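Water hardness and the white film on glassware

February 9, 2023
By Lingyun Yan

When I moved to Nelbridge in September, my drinking glasses started to turn cloudy within a few weeks. I assumed the dishwasher was failing. It was the water. The utility's annual report lists hardness at 200 mg/L as calcium carbonate, and anything over 180 is usually classed as very hard.

Cloudiness on glass has two causes, and they need different fixes. The first is scale, mostly calcium carbonate left behind as water evaporates. The second is etching, where the surface of the glass has been attacked by hot, alkaline wash water. Scale comes off. Etching is permanent.

The test is simple. Put a few drops of white vinegar on the film, wait five minutes, and rinse. If the spot clears, it was scale. If it looks the same once dry, the glass is etched. 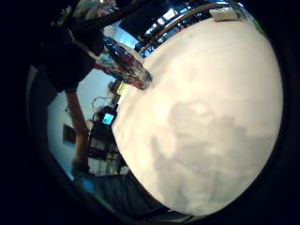
Clear glass next to a white surface.

For scale, I soak the glasses in a mix of one part vinegar to three parts warm water for 20 minutes, then rinse twice. Citric acid powder works as well and smells less. Neither should go on marble or limestone - both will dull the polish.

Prevention is mostly a matter of settings. My dishwasher has a built-in softener with a hardness dial, and the previous owner had left it at the lowest step. I set it to match the report and refilled the salt. I also dropped the wash temperature and cut the detergent dose, as too much detergent in softened water speeds up etching.

I have not tried a whole-house softener. The one quote I got was 3,000 dollars installed, before salt. For now the kettle gets descaled monthly and the shower head when the spray goes crooked.

Last updated: February
Contact | © Lingyun Yan | Back to top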